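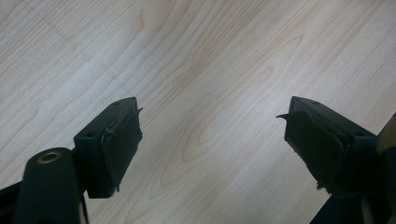
About Stekholm

Stekholm is a small company that writes and checks working rules for people who teach robots by hand. We began in April with two desks and one workbench in Fedham, and we are still in the same building. Our customers are workshops, colleges and research teams who record hand movements with a gripper tool and want the recordings to be of use to somebody else later.

The company was started by Yurii Karpenko and Bohdan Symonenko. Yurii was a machine fitter before, and he is responsible for the rules about tools. Bohdan comes from quality control in a furniture factory. He reads every rule aloud before it is published, and if he must stop for breath in the middle, the rule goes back to be made shorter.

What we do

Our main work is the Zander Rules, a set of 157 short rules for hand-held recording. They cover the table, the light, the tool, the person and the file names. A few of them, to show the style:

Start each recording with the fingers open and the table in view.
Look at both finger pads before the first recording of the day. Write down any crease, tear or lifted edge, also when you think it is not important.
Do not change one pad alone. Change the pair and make a note of the time.
Keep the same table for the whole set. If the table must be changed, begin a new set.
The person who holds the tool may stop at any moment and does not have to give a reason.

We do not ask that a customer follows all the rules from the first week. Usually we agree on 3 chapters, visit after one month, and then speak about the rest. For a team with only one tool, the chapter about exchanging tools can be left out.

We also check finished recordings. In our last check for Shehu, a training workshop, we went through 3,793 recordings and sent back a list of the ones which should be made again. The most common fault was a missing note about the pads. Because of this work the pad rule was moved from chapter five to chapter one.

How the rules are changed

Anybody who uses the rules can propose a change, in one page or less. We try the proposal at our own bench for roughly 200 recordings and publish the result, also when it is not good for us. The present edition is from 27 October 2026. Older editions stay available, as some customers have contracts which name them.

Visits

Visitors are welcome in Fedham if they write to us first. The bench is on the ground floor, and the entrance is from the yard side. Please bring your own tool if you want us to look at it.

© Stekholm, Fedham | Contact | Zander Rules | Privacy | Back to top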